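Oct 22, 2021
Wutard, gripper side, evening session at Vasska

OK, writing this up before I forget which version of the config is on the arm. Short version for whoever has the bench next: the gripper closes again, the cable still bugs me, and please don't touch the gray zip ties in the drawer with my tape on it, I have plans for them.

So. Last time I left off with the gripper opening fine and then stopping halfway on the close, with the driver board blinking its sulky little error pattern. I had blamed the printed bracket (I blame the printed bracket for everything) and had gone home and redrawn it with a fatter rib. Came in tonight with the new one in my bag, all proud, bolted it up, and got the exact same stall in the exact same spot. Great! A whole evening of CAD and it was never the bracket. I'm keeping the new one anyway, the screws go in straighter.

What it was: the supply. I put the meter on the Flelent board's input while it closed on a folded rag, and the 12 V line dropped to 11 as soon as the fingers met anything, and the board has an undervoltage cutoff set right up against that by default. So it was protecting itself from a perfectly ordinary dip. Swapped the skinny lead for the thick one out of the Vergara kit, the dip got much smaller, and I moved the cutoff down a notch too. I know, two changes at once. I went back afterward and tried the thick lead alone with the default cutoff, and it got through most closes but not all of them, so both changes stay.

While I had the cover off I found the ground crimp was one of mine from February, from before I owned the decent crimp tool, and you could wiggle it with a fingernail. Redone. I would like to say I checked all the others. I checked the ones I could reach without taking the bracket off again.

Config notes so they're somewhere other than my head:
undervoltage cutoff, one step below default
command timeout 1000 ms (was 250, which was silly over that USB hub)
close speed, slow profile
force limit, second lowest
open position, same as before, please leave it

About the timeout. With the short one the board would decide the laptop had died any time the laptop got busy, and it would let go. Letting go is a bad default when you're holding something over a table. I want it to hold position on timeout instead and I found the flag for that in the manual, on a page that has clearly been translated a few times, but setting it made no difference that I could find. Maybe it needs a save and a power cycle. I did the save. I don't remember if I did the power cycle. Try that first next time!

Then the fun part, the kitchen stuff. We've been going back and forth in the group chat about what to practice on, and I still think the toy kitchen props are the right level. The banana is forgiving, the strawberry is a pain (tiny, and whatever you do to it, it rolls), and the plate I'm not ready for at all, there's nothing to get hold of unless you come in at the rim from the side. The ketchup is my favorite by a mile. It's a nice long shape, the neck gives the fingers somewhere obvious to go, and it's bright enough red that even my lazy color threshold finds it.

I wanted it up high for this, so the wrist doesn't have to crank way down near the board, and that meant on top of the black box. Worked through the approach slowly, by hand jog, a little at a time, one hand on the stop button the whole way. 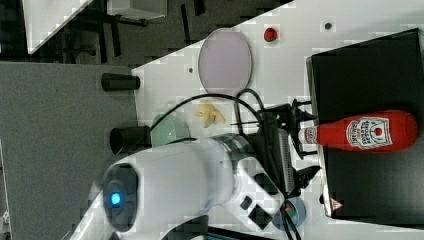 Ketchup on its side up top, cap to the left, in both of these.
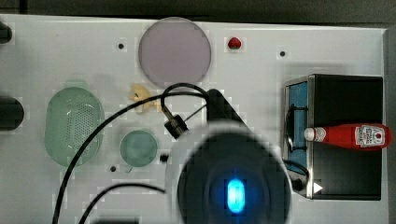 The jogging is slow going but I learned more from it than from the last several scripted runs. Mainly that my tool offset is wrong. Not wildly, but the gripper is longer than the number I typed in, and I bet that number was from the old bracket. With the wrist level you don't notice. Tip the wrist over and all of a sudden the fingertips are somewhere else from where the software thinks they are, and the error swings around as you rotate, so you chase it. I was chasing it for ages and muttering.

Redid the offset with the pointy-screw method: screw standing up in a block, touch the tip to it from a few different angles, let the solver average it. You want the angles to be really different from each other. I did it once with lazy angles and got garbage, then again with the arm in some truly ugly poses and got something believable. Saved it as a new tool entry and left the old one in there with OLD in the name. If you load a program and it dives, check which tool it picked up before you start yelling at the arm.

Side note, the ugly poses are also where the cable started complaining. Which brings me to the cable.

The cable. I hate the cable. It has to have enough slack for the wrist to turn all the way over, and all that slack has to go somewhere, and where it goes is up and over in a big loop that then flops around and drags across whatever's on the board. Things I've tried or thought about:

Velcro strap at the wrist. Fine until the wrist turns past halfway, then it pulls on the connector. Took it off.

Spiral wrap. Makes the cable stiffer, so the loop gets bigger, so it's worse. Looked very professional, though.

Moving the connector around to the back side of the mount. I like this one. It needs a longer bolt and a little standoff, and the loop would then start out pointing away from the fingers. I drew it on the back of a parts bag and then of course somebody needed the parts bag (me, I needed it).

A springy arm sort of thing, like the ones on an ironing board that hold the cord up. I keep coming back to this! A piece of thin spring steel rod off the forearm, with a loop at the end, and the cable hangs from that. It's light, it gives when it bumps into something, and we have rod. The bend has to be done cold in the vise and I always get the second bend facing the wrong way, so budget for a spare.

Shorter cable plus giving up some wrist rotation. The sensible answer. I resent it. But if I look at the moves we really use, none of them needs the full turn, and software limits cost nothing. I may just do this one and save the ironing board idea for when I'm bored.

Also the driver board ought to live somewhere better than where it is. I had it under the table edge with double-sided tape, and the tape has that gummy look. The Vergara kit came with a little DIN clip and I'd like to get a short bit of rail screwed down next to the power supply, so that the thick lead can be even shorter. Does anyone have opinions about drilling that table? I'd rather ask than be the one who drilled it.

Back to the force limit for a second, I want to get my reasoning down. The second lowest setting is enough for everything we've got and it means a finger in the wrong place is an ouch and not a trip somewhere. I turned it up one step just to see, closed it on a foam block, and it left a dent I did not love, so back down it went. If something slips, put rubber on the fingertips before you reach for the force number. I've got bicycle inner tube in the blue crate for exactly that, cut it a bit wide and trim it once it's glued. Contact cement, thin coat on both sides, and go do something else while it tacks up. (Open the door too. Last time it stank up the place and I got a note.)

One software thing that ate more time than it deserved. The laptop kept grabbing the wrong serial port after a replug, and then the Flelent tool just sits there saying "connecting" with no error, forever, very politely. I wrote a udev rule so the gripper always comes up under the same name. It's in the repo in the setup folder, and there's a line in the readme for it. If your machine doesn't have the rule you'll get the polite forever thing, so copy it over first. I also made the startup script print the tool name and the force limit before it moves anything. It's ugly, it's all print statements, but now I read them out loud like a pilot and I feel very safe.

Things I didn't get to:
the hold-on-timeout flag, power cycle and test
rest of the February crimps
longer bolt for the connector move (M3, check the metric bin, if it's empty I'll order)
wrist limits in the config, need to agree on numbers with whoever is using the other programs
the camera mount still has one screw in it where it should have two
cleaning up my branch, it's called "test-test-new" and I'm a little ashamed

For the next session I'd like to do the neck approach from a script and not by hand, same spot, slow profile, with the new tool entry, and log the motor current while it closes. I want to see if the current bump when the fingers touch is clear enough to use as a "got it" signal. With the old skinny lead that number was all noise, so I never bothered, but it might be readable with the supply fixed. If it isn't, I'll go for a little microswitch in one of the fingertips, there's a bag of them somewhere by the solder station.

Arm is parked, e-stop is in, power supply is off at the strip. The old bracket is in the scrap printed-parts tub if anybody wants it for the holes.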